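4. Household Recycling in Two Towns

4.1 Collection data

We compared kerbside recycling in Grerkholm and Edelton over one full year. The two towns have the same collection contractor and the same set of accepted materials, but they differ in how households are asked to sort them. Grerkholm uses a single mixed bin, emptied every fortnight. Edelton gives each household a box for paper and card and a separate bin for plastic, glass and metal, collected in alternate weeks.

The sample covers 2,553 households. Of these, 994 are in Edelton and the rest are in Grerkholm. Households that moved during the year were left out, as were flats with shared bins, where a load could not be matched to an address. Weights were recorded by the lorry at each lift and passed to us without names.

4.2 Contamination

A load was counted as contaminated if it held food waste, nappies, textiles or any other item not on the printed list. Inspections were carried out at the Sovden transfer station in six rounds, the first of them in July. The same inspectors worked on loads from both towns and used the same form.

Contamination was lower in Edelton in every round. The gap was widest for paper and card, which in Grerkholm often arrived soiled by liquids from unrinsed bottles. For glass we found little difference between the towns. Plastic film was the most common wrong item in both, and many residents who answered our survey believed that it was accepted.

Survey forms were sent to 2,000 of the sampled households. The wording followed the Jacobs questionnaire, with two questions on bin storage added at the end. Residents in Edelton were more likely to say that sorting took up room in the kitchen, and those in terraced houses said so most often. They were also more likely to name correctly the items that should be kept out.
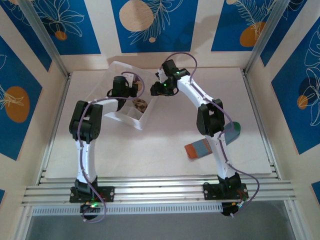 Does separate sorting at home lead to cleaner paper and card?
In these two towns it did, and the difference held in all rounds of inspection, although a study of two places cannot rule out other local causes.

Figure 3. Two robot arms mounted on a shared rail, one with its gripper over a white plastic tray.

4.3 Missed collections

Missed lifts were rare in both towns and had no clear effect on the yearly weights. Where a box was missed, most households put out a heavier load at the next collection.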